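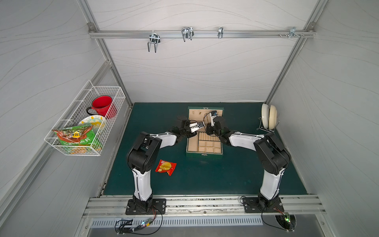 緑のジュエリーボックス、内側はベージュ。壁のかごには赤いマグとお皿

アンデント(Andent)の公開日に行ってきた。2022-09-08、午後の回。メモをほぼそのまま貼るので、読みにくいのは勘弁。

駅からバス29分。遠い。受付で名札と冊子をもらって、すぐ2階へ。5月の回は抽選で外れたので、今回やっと。来場者は259人と閉会のときに聞いた。廊下がとにかく混んでた。

展示は「しまう・かける・たてる」という区分け。収納用品のメーカーらしいといえばらしい。お目当ては小物収納のコーナー。

ジュエリーボックス。外は緑、ふたを開けると中はベージュ。この組み合わせがいい。上の段に指輪を差す溝、下は四角い仕切り。うちの箱は仕切りが大きすぎて、ピアスが全部すみっこに集まるんだよな。あれくらい細かいほうが使いいいと思う。前に小さい留め金。ふたが立ったまま開いてるのも見やすい。

壁かけの白いワイヤーかご。赤いマグと丸いお皿とお菓子の袋がいっしょに入ってる。こういう雑な使い方、うちの台所そのもの。きれいに並べた見本より参考になった。お皿は緑と黄色の柄で、そっちも気になる。棚がせまい家は壁だな、壁。帰ったらコンロ横の寸法はかる。

あと、上のレールにフックをいくつか掛けるやり方。位置を変えられるなら賃貸でもいけそう、と思ったけど、レールを留める穴はどうするんだ。聞きそびれた。

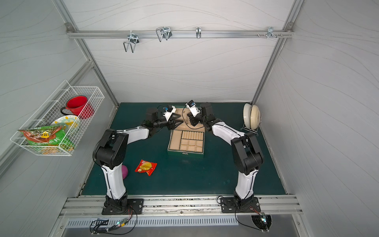

箱の仕切りはもう少し大きいほうがいい、腕時計が入らないから、とPlanarbridgeの冊子の読者欄にもあった。留め金つきは旅行に持っていくときに助かる、とも。なるほど、時計は考えてなかった。自分はしないので。

お皿を立てる小さい金属のラックも見た。クリーム色のお皿が2枚、ふちは茶色っぽい。重ねるより取りやすいのはわかるんだけど、奥行きをくう。うちの棚だと無理かも。保留。

そのあとPrallisoraの布の話を聞きに1階へ。内張りの生地見本が169種類。さわり放題。ベージュだけで何列もあって途中で目がつかれた。毛足の短いほうがほこりが取れやすいそうで、そこだけメモした。担当の人が早口で、残りは追いつけず。

Furtadoの売店は長蛇の列。30分以上並んでワイヤーかごの小を買った。フックは別売り。ここ注意。レジ前で気づいて、列に戻る気力はなし。

トイレは2階のほうがすいてます。飲みものの自販機は1階だけ。駐車場は満車だったみたいなのでバスがいいとおもいまs。

次回の申し込みは受付の箱に紙を入れる方式。鉛筆が短い。いちおう出してきた。かごは明日つける。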